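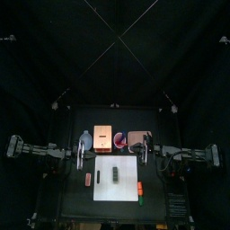 Unit 4: Small Objects on a Shared Surface

Courses > Household Studies > Unit 4 handout

January | Prepared for the Friday section

Most advice on tidying a table begins with buying something. The Vodley reading for this week is typical: by the second page it has recommended trays, boxes and a matching cup. I assign it so that we can argue with it.

1. The back-row rule

Vodley claims that things kept along the back of a table stay out of the way. Look at the bottle, the wooden box, the pink cup and the tray. They are in a row at the back, with a white board in front of them, so the rule has been followed. Is the table tidy? I would say it is arranged. Whether it is tidy depends on what someone needs to do there next, and the reading never asks.

The bottle is also lying down. A bottle on its side takes up more of the row than one standing up, and a round one can roll. Vodley's diagrams show only upright bottles.

2. Containers

A box with a lid hides what you put in it. People like this for a week. Then they forget what is inside and buy a second one. The copper-toned lid is nice to look at, but I don't count that as storage.

The pink cup does better. It has one blue stick-like thing leaning in it, and you can see it from across a room. Open cups work for long, thin items and for very little else. Drop in coins or clips and you will be tipping the whole thing out to find them.

Trays are the hard case. Stojanović (photocopy, page 126) says a tray "collects." My view is that a tray gives clutter a border and makes it look intended. See also page 151, where the same author quietly takes half of this back.

3. The board

A flat board in the middle of a table claims the best space. That is fair if work happens on it. If it only sits there, it is one more object, and a big one. Before Friday, find the flat thing on your own table and write down when you last used it.

4. Written work

Rearrange one surface at home using the back-row rule and leave it alone until class. Then write up to 2,000 words on what moved and what you couldn't find. Papers that simply report success will be sent back with questions.

Contact the course office | © Traltolora Continuing Education | Back to top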